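How much should we put in a death notice for Dad?
Asked 11 Mar 2018

Hi all, I'm trying to write my father's notice and I'm going round in circles. The paper charges by the line and the quote came back at 579 dollars, before a photo! There are 24 grandkids and great-grandkids, and my aunt wants every one of them named (spelled right, too). Has anyone cut one down without starting a family war? Mum's already gone, so it's down to me and my brother.

navmont_jill
Sorry about your dad. When my mum died in October we ran a short one in the paper with just her name, age, town, the kids and the service time, and then put the long version up on the funeral home's page, where it cost nothing. Ours let us go to 600 words. All the grandkids went in that one and everybody was happy enough. Ask before you pay for anything extra!

Plaker
just say "loving grandfather of many". worked for us

Lambros Moschos
I'd go with Jill's way, but check the deadline. Kourkoulas, who looked after my uncle, needed the wording by noon the day before, and we very nearly missed it because my cousins were arguing over whose name came first. We went oldest to youngest in the end. Put the charity in as well if you'd rather people didn't send flowers, and read the whole thing out loud to your brother over the phone before it goes in.

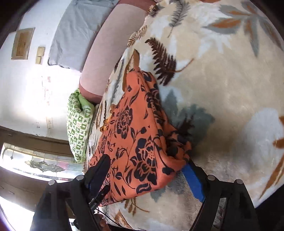
Oh, and leave his street address and full birth date out of it. My cousin had that in hers and wished she hadn't.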